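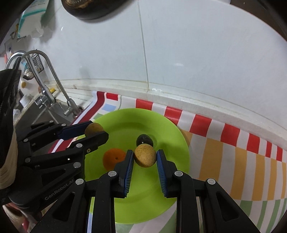 Small tan fruit and the green plate.

Hot water cutting out mid-use, code 83 on the Brorkivus
Status: Closed by reporter
Category: Tankless heaters, gas
Posted in: Owner troubleshooting logs

Hi all! I'm keeping this as one running log instead of starting a new post every time something changes, so it's going to be long and a bit messy. I've put the whole thing in order, including the parts where I was wrong (there are a few).

The setup: Brorkivus tankless gas heater, the wall-mounted one with the little round display, installed in the utility closet when we redid the downstairs bathroom. It feeds the kitchen, one shower and the laundry. The Futulell app talks to it over wifi and is supposed to show the temperature and any faults. We're in Bollen, where the water is hard enough that the shower head looks like a cave formation if you ignore it for a season. No softener. I know, I know.

The problem: hot water comes on fine, stays nice for a while, then goes cold for 2 minutes, then comes back as though nothing happened. The display blinks 83 while it's cold and clears itself when the hot comes back. The app shows nothing. Not a fault, not a warning, just a cheerful green dot.

First entry

It started in September, right when the weather turned. I figured somebody had flushed or started a load of laundry while I was in the shower, so I blamed my household for most of a week. Sorry, household. Then it did it to me with everyone out of the house, and that's when I went and looked at the display and saw the code.

The booklet that came with the heater stops listing codes well before 83. There's a line that says "for all other codes contact your installer." Thanks, booklet.

I turned it off at the switch, waited, turned it back on. Worked great all evening. I felt very clever and went to bed.

Second entry

Back again by breakfast. Same thing, cold stretch, code, hot again.

I opened a chat on the Futulell side and the reply asked me to reinstall the app. I did it, mostly to be polite. Reinstalling wiped my schedule (it had the heater warming the recirculation loop before the morning rush) and I had to type all of it back in with my thumbs. No change in the fault. If you're reading this with the same code, skip the reinstall, or at least take a screenshot of your schedule first!

I also checked the gas. The stove was fine on every burner with the heater running, flames nice and blue, so I crossed off a supply problem in my head. I should say that's not a real test. A tankless heater pulls a whole lot more gas than a stove does, and you can be starving one while the other is perfectly happy. I only learned that later from a reply on here, and it didn't end up mattering for me, but it might for you.

Third entry

Okay, so this is when I started writing things down properly, on the back of a seed catalog. Which tap, how far open, how long before it went cold. The shower at full blast hardly ever did it. The kitchen did it constantly, mainly when I was washing up with the tap open just a little.
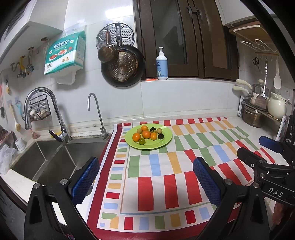 That made me think of minimum flow. These heaters only light when enough water is moving through them, and if you run a thin stream they can drop out. I was so sure about this! I went around telling everyone to open the tap wider. I unscrewed the aerator on the kitchen faucet and it was packed with white grit, so I soaked it in vinegar and scrubbed it with an old toothbrush, and the flow got a lot better.

And the fault got less frequent. Not gone. Less. I'd call that the most annoying possible result, since it's just enough to make you think you're on the right track.

The other thing I noticed is that when the flow is simply too low, the heater just shuts off quietly and the display goes back to idle. There's no code. So the thin stream was a separate little issue sitting on top of the real one, and I'd been treating them as the same thing for days.

Fourth entry

Called Abdel Hamid, the plumbing supply place across from the bus depot. They sold us the unit, and they have the full service manual behind the counter. The person on the phone looked up 83 while I waited and read it to me: outlet temperature rising too fast, burner held off until it settles. So the heater wasn't failing to heat. It was overheating for a moment, protecting itself, and taking a timeout. That's why it came back on its own every time.

What makes the outlet rise too fast? They gave me a short list. A bad outlet temperature sensor, a gas valve that's opening too far, or scale inside the heat exchanger. Then they asked when I'd last flushed it and I went very quiet.

The manual wants a flush every year in normal water and more often in hard water. I had never done one. The unit keeps a counter in a hidden menu (hold the up and down buttons together until the display flashes, then press up until you see the drop symbol) and mine said around 1,000 hours of burner time. For a unit that's never been descaled in Bollen water, that got me an actual whistle over the phone.

Also asked about warranty. It's 2 years on parts and we're inside that, but scale damage is excluded, which is fair enough. If it was the sensor I'd be covered, if it was scale I'd be on my own. So I did the flush before booking anybody.

Fifth entry, the flush

Did this on a Tuesday with the afternoon off. I'm not going to write a full how-to because the manual has one and yours may be plumbed differently, but here's how it went for me.

Power off, gas off, both isolation valves closed. If you don't have the isolation valves with the little service ports on them, stop there and get them put in. Mine were hiding behind a box of Christmas lights. I relieved the pressure through the service port into a pan, and it came out with more enthusiasm than I expected, so have a towel down before you crack it open and not after.

Then a hose from a small pump to the cold port, another hose from the hot port back to the bucket, and plain white vinegar in the bucket. Pump on. I let it go round while I cleaned the inlet screen, a little mesh cup that screws into the cold side. Mine had grit in it and a curl of plumber's tape. Presumably it had been there since the install!

The vinegar started clear and went the color of weak tea with flakes swirling around the bottom. Gross and very satisfying. When the fizzing had pretty much stopped I switched to clean water and ran that through to waste for a good while. I didn't run it long enough, as I found out at dinner time when the kitchen tap smelled like a salad. Rinse longer than you think.

My one mistake was putting the inlet screen back without its o-ring, which was stuck to the side of the sink where I'd rinsed it. Slow drip onto the closet floor. Closed everything back up, found the ring, put it in, dry as a bone since.

Sixth entry

Ran the kitchen tap at a trickle, at half and wide open. Ran the shower. Ran the shower with the laundry going. No cold stretch, no 83. The heater sounds different too. It used to make a sort of kettle rumble when it fired up and I'd gotten so used to it that I thought that was just what it sounded like. A couple of you asked about that in the replies, so yes, if yours rumbles, go look at your flush history.

I left the ticket open for a while in case it came back. It hasn't. The shower temperature is steadier as well, and I've turned the set point down a notch because it was coming out hotter than before at the same number.

Still open on the app side

The Futulell app never showed a single one of these faults. I sent them my notes and they wrote back that self-clearing codes aren't passed along to the app "by design." I've asked them to reconsider, or at least put them in the history screen. No answer on that yet. Until then, don't trust the green dot. Go look at the display on the unit while the water is cold.

For anybody searching later: my fix for 83 was a vinegar flush and a clean inlet screen, no parts. If you flush and it still comes back, I'd go for the outlet sensor next and get someone licensed to look at the gas valve. I've put a flush reminder in my calendar for the spring and bought a spare o-ring for the screen (they had a whole drawer of them at Abdel Hamid). Closing this now, but I'll still get notified if you reply.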